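Nallton Tea Corner, minutes for July. Margit Bakos in the chair, and a very kind welcome from her to everybody who squeezed in at 5.

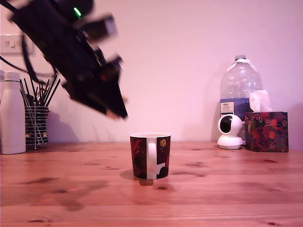 **Item 3: Straws and mugs**

We talked for a good long while about the black straws, which everyone agreed look rather cheerful fanned out in the wire pen holder, and they will stay at the left side of the table. Margit would like the patterned red and black mug kept out for visitors. Agreed, gladly!

**Item 4: The table**

Kelemen offered to oil the pine-look top, knots and all, and was thanked warmly.

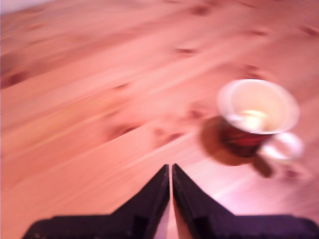
*Tabletop and mug, item 4.*

Oil to come out of the kitty. Next meeting at 5 again, and Margit is bringing cake.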